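Bodano council to retire paper rates forms from April

30/09/2023

Bodano Shire Council will stop accepting most paper rates and permit forms from April, under a records program approved at its last ordinary meeting. The change covers rates concessions, minor building permits and pet registration.

The council receives 1176 paper applications in a typical year. Each is checked, keyed into the property system and stored for seven years at the Backlund depot. Staff time accounts for most of the cost, according to the report tabled with the motion.
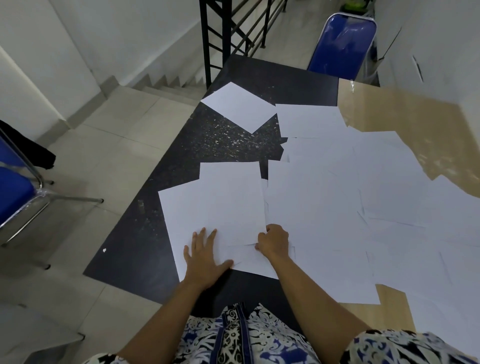

Loose sheets being handled on a table.

Under the new program, applicants will lodge forms through the Wuvineo portal, which already handles parking permits. The portal assigns a reference number on submission and rejects forms with blank mandatory fields. In the trial period, 83 per cent of online applications needed no further contact with the applicant, the report states.

Paper will remain available for residents without internet access. Copies can be collected at the Bodano library and returned by mail or over the counter. No fee applies to either method.

Records already in storage will be sorted by property number before scanning. Staples and clips must be removed by hand, and sheets of mixed size are scanned separately. The contractor, Bisolance, is expected to process about 2000 pages a day. Originals will be kept for 100 days after scanning, then shredded, except where state law requires the paper copy to be retained.

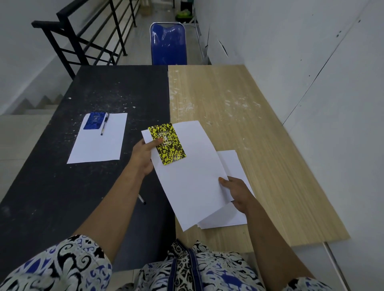
What residents need to do

Applications lodged on paper before the changeover will be processed as normal and do not need to be resubmitted. Residents with a current concession will keep it until its renewal date. Renewal notices will carry the portal address and a phone number for assistance.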